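Subject: Re: [bag-reuse] Woven PP bags kept near a window, what to sort out first
Date: 29/01/2024
From: Revska stores desk

Replying inline to the points that concern storage. I have left out the part on printing, as we do not print.

> We have inherited a mixed lot of woven polypropylene bags, more than
> 1,000, and the only free space is beside a large window. Some are plain
> white, some have a colored stripe, and a few have an all-over print. Before
> we build shelves I would like to know:
>
> a) is daylight through glass a real problem or only direct outdoor sun?
> b) flat, rolled or stuffed into each other?
> c) do printed bags need to be kept apart from plain ones?
> d) does anyone still use the Brillow tally sheet?

a) Daylight through glass. Yes, it matters, more slowly than outdoors. Ordinary window glass takes out most of the short-wave UV and passes a good part of the long-wave. Unstabilized PP tape goes brittle from the outside of the pile inward, and the folds go first. If you do not know whether a lot is UV stabilized, treat it as unstabilized. The Hrubý bags we get have a stabilizer note on the delivery slip. The Plidine bags do not, and I have had two different answers by phone.

Our own situation at Revska is not better than yours. Bags end up by the window whatever the floor plan says: 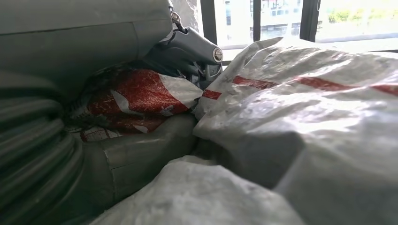

The working rule we settled on is a month by the glass at most, then the bag is either filled or moved to the inner bay. In June we cut that to two weeks. These limits are habit and have not been tested against anything except our own rejects.

The test we do is crude. Take a fold between thumb and finger, bend it back on itself ten times, then pull across the fold. If tapes split or a white powder comes off on the fingers, the bag is downgraded to packing material. Do this on the side that faced the light. Testing the shaded side will pass nearly everything and tell you nothing useful.

b) Flat, rolled or stuffed. Flat if you can spare the area. Rolled is acceptable. Stuffing bags into a bag is what most of us do, and it costs you later in two ways:

- creases set, and a creased bag does not sit square on the filling spout
- a damp bag in the middle of the bundle keeps the others damp

PP itself takes up almost no water, so the damp is sitting between layers and in whatever residue is left inside. Shake out, turn, hang by the bottom seam, then flatten. Bags with a glossy coated face hold moisture longer on the inside than uncoated ones and need to be opened wide. If a bag crackles when you open it and stays standing in whatever shape it had, it is probably coated.

For the large white bags with a single red stripe: fold along the length so that the stripe stays on the outside. You can then identify the lot without opening the stack. Faded stripes are a rough light indicator too, but only if you know what the color was at delivery. Keep one reference bag from each lot in a closed drawer. We did not do this for the first Plidine lot and now cannot say how much of the fading was there at the start.

c) Printed and plain. Keep them apart if anything edible goes in the plain ones. Red ink in particular rubs off on white under pressure, mostly along sharp folds. We have seen no transfer between bags that were stored loosely. Under a heavy stack we have. Red-and-white all-over prints are also harder to inspect, because the pattern hides split tapes and small stains. Hold them against daylight instead of looking at the surface. A window is good for that part of the job at least.

On keeping stacks off the floor: any open lattice is better than a solid board, provided the openings are smaller than a folded corner. Corners that drop through get caught when the stack is dragged, and the tear runs along the tape direction. Run a hand under the strips and file down anything sharp before the first bag goes on it. Pale surfaces show residue sooner than dark ones, a minor point, but it has saved us a few sweepings.

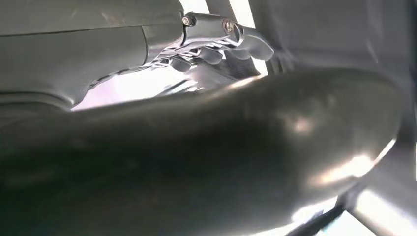 White lattice, Revska.

Spacing from the wall: we leave a hand's width. Less than that and dust collects where a brush will not reach. Do not push stacks up against pipes or hoses. Woven PP is abrasive at the cut edge and will mark soft plastic over time, and the reverse applies with ribbed hose, where the ridges fray the tapes.

d) Brillow sheet. We still use it, with changes. The original has a single column for condition, and we split it into seam, face and mouth. Last full sort for reference:

Bags in: 2,000
Passed for refilling: 1,636
of which Hrubý: 741

The remainder of the passed bags were Plidine and unmarked, which we do not separate. Everything that failed went for packing or to the baler. Most failures were at the mouth, from knives used to open the bag below the stitching. Pulling the chain stitch from the correct end avoids this. If the looped side faces you, start from the right. If it does not run, turn the bag over and try again before reaching for the knife.

Two questions back to the list:

1. Has anyone measured strength loss on coated versus uncoated bags kept behind the same glass? I have only fold tests.

2. Does anyone have a supplier for plain opaque film in narrow rolls? Our windows are tall and the standard width wastes a third of each roll.

I can send the three-column version of the sheet off list. It is a plain text file and prints on one page if the margins are set to narrow.

--
Revska stores desk
bag-reuse list: trim quotes, plain text only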